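Buvard

Buvard turns a plain text schedule into a one-page printed table. It reads a file of rows, decides column widths, picks a type size and writes a PDF. It was written for room bookings, duty lists, opening hours and similar sheets that get printed, put up and replaced a few weeks later.

It has no screen output and no calendar sync. If you need either of those, export from the calendar to CSV and run Buvard on the result.

Status

Stable. The input format has not changed since the March release and is not expected to. The command line options may still change between minor versions. Check the changelog before upgrading a scheduled job.

Requirements

A working Python install and the Fairweather rendering library. Fairweather is installed automatically with Buvard unless you pass the no-deps option to your package manager. No network access is needed at run time. Fonts are read from the system font directory, or from the path given in the fontdir setting.

Quick start

buvard make rooms.txt
buvard make rooms.txt --paper letter --out rooms.pdf
buvard check rooms.txt

The first form writes rooms.pdf next to the input file. The second sets the paper and output name explicitly. The third parses the file and reports problems without writing anything. Run check first on any file that came out of a spreadsheet.

Input format

A file has two parts, a header block and a body, separated by one blank line.

The header block follows the Heder convention: one key per line, a colon, then the value. Keys are not case sensitive. Unknown keys are kept and ignored, so other tools can store their own values in the same file. A key that appears twice is an error. Earlier versions kept the last value and said nothing, and this hid a wrong title on a posted sheet long enough that it was worth breaking a few files to stop it.

The body is one row per line with fields separated by a vertical bar. Spaces around the bar are removed. A bar inside a field is written with a backslash before it. Lines starting with a number sign are comments. A blank line in the body starts a new group, and groups are separated on the page by a thin rule.

A minimal file:

title: Practice rooms
columns: Time | Room | Name

9:00 | North | Halliday
10:30 | North | open
10:30 | South | open

Every row must have the same number of fields as the columns line. Short rows are not padded. If a cell is meant to be empty, leave nothing between the bars.

Header keys

title: printed at the top of the sheet. Optional. If missing, the space is given to the table.

columns: required. Sets the column names and their order.

align: left, right or center for each column, separated by bars. Times default to right, everything else to left.

repeat: if set to yes, consecutive cells with the same value are all printed. The default is no, so that only the first cell of a run is printed and the ones below it are left blank. Readers who scan a sheet for a single line tend to prefer yes.

footer: one line of text at the bottom. Commonly used for a contact address.

expires: a date after which Buvard refuses to render the file unless the force option is given. This catches jobs that keep printing last season's sheet.

How widths are chosen

Column width is solved before type size. Each column gets a minimum width from its longest unbreakable word and a preferred width from its longest full cell. If the preferred widths fit on the page, they are used and the leftover space is divided among the gutters. If they do not fit, columns are shrunk toward their minimums in proportion to how much slack each one has.

Numeric columns are never wrapped. A time broken over two lines is almost always misread, and the few points of width saved are not worth it. Text columns wrap at spaces, then at hyphens. Buvard does not insert hyphens of its own.

If the minimum widths add up to more than the page, the run stops with error code 2 and names the widest column. Usually the cure is to shorten a column heading. Headings count toward the minimum, and a long heading over a column of short times wastes a great deal of room.

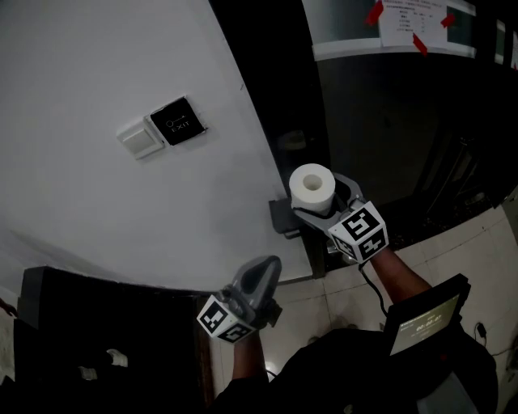 Type size comes next and is solved from the row count. Buvard starts at the largest size in the font list and steps down until the table fits on one page, then stops at the floor set by minsize. The floor exists because a table will always fit if the letters are allowed to shrink far enough, and a long schedule ends up as small dark lines on a white sheet, like the notice held up with red tape to the right of the exit button. A reader standing at a door is farther from the paper than a reader at a desk. When the floor is reached and the table still does not fit, Buvard either splits the sheet or fails, depending on the overflow setting. The default is to fail.

Overflow settings

fail: stop and print the number of rows that did not fit. Nothing is written.

split: continue on a second page with the title and column headings repeated. Splits happen at group boundaries where possible. A group that is longer than a page is split at a row.

columns: set the table in two side-by-side blocks on one page. Works well for tables with three fields or fewer. With more fields the blocks are usually too narrow, and the run ends with the width error described above.

There is no setting that lowers the floor automatically. It can be lowered by hand with minsize, and the value is then recorded in the PDF metadata so that the next person to edit the file can see that it was done.

Margins

The default margin is 15 millimeters on all sides. It can be changed with the margin option, which takes one value or four. Values too small for most office printers produce a warning and are otherwise respected.

Sheets that will be taped should keep the default or go larger. Tape that overlaps the printed area is the most common reason for an unreadable first or last row, and title lines suffer more than anything else. The tapezone option reserves blank squares in the corners and moves the title inward to clear them. It does not affect the table itself.

Fonts

Buvard ships with no fonts. The default list names several common sans serif faces and uses the first one found. For tables of times, choose a face with figures of equal width. Fairweather can detect this and the check command prints a warning when the chosen face does not have them. Proportional figures will still render, but the columns will look ragged and scanning down them is slower.

Test data

The repository includes a small set of schedules called Ludadano, used for regression testing. It holds 70 files. Of these, 50 are cleaned copies of real schedules supplied by users with names and phone numbers replaced. The rest were written by hand to exercise particular failures: empty groups, escaped bars, headings longer than any cell, right-to-left names, and so on.

Replacement names were drawn at random from a fixed word list and matched for length, so that layout results stay close to those of the source files. No mapping between original and replaced names was kept. The supplied originals were deleted after cleaning.

The set leans heavily toward room bookings and volunteer rosters. It has little coverage of transit timetables, and Buvard should not be assumed to handle those well. Tables in which columns are trips and rows are stops can be rendered, but nothing in the width solver takes advantage of their structure.

All Ludadano files are in English apart from personal names. Wrapping rules for languages written without spaces are not tested and are probably wrong.

To run the regression tests:

buvard selftest ludadano/

A difference in output is reported as a list of changed cell positions, and the PDF bytes are not compared. Small differences between Fairweather versions are expected and are filtered out below a fixed tolerance.

Known problems

Merged cells are not supported - a cell belongs to one row and one column.

A comment line directly after a blank line is attached to the previous group. This has no effect on the page but does show up in the output of check.

Files saved by some spreadsheet programs begin with an invisible byte order mark, which older versions read as part of the first key. The current version strips it. If you see an error about a missing columns key in a file that plainly has one, upgrade.

The expires check uses the local clock. A job that runs just after midnight on a machine set to the wrong time zone may be refused a day early.

Color is not supported. Shading of alternate rows was tried and removed - on low toner it printed as bands of uneven gray and made the text harder to read than no shading at all.

Contributing

Bug reports should include the input file, or the smallest part of it that still shows the problem, and the output of buvard check. Please remove personal details first. Patches that change layout must include an updated Ludadano baseline and a sentence explaining the change.

Requests for new header keys are reviewed slowly. Since unknown keys are ignored, a new key can be tried locally with a filter script before it is proposed.

Maintainer

Ashton Halliday. Issues are read on Tuesday mornings.

License

The code and the Ludadano files are released under the same permissive license. See the LICENSE file in the root of the repository. Fonts are not covered.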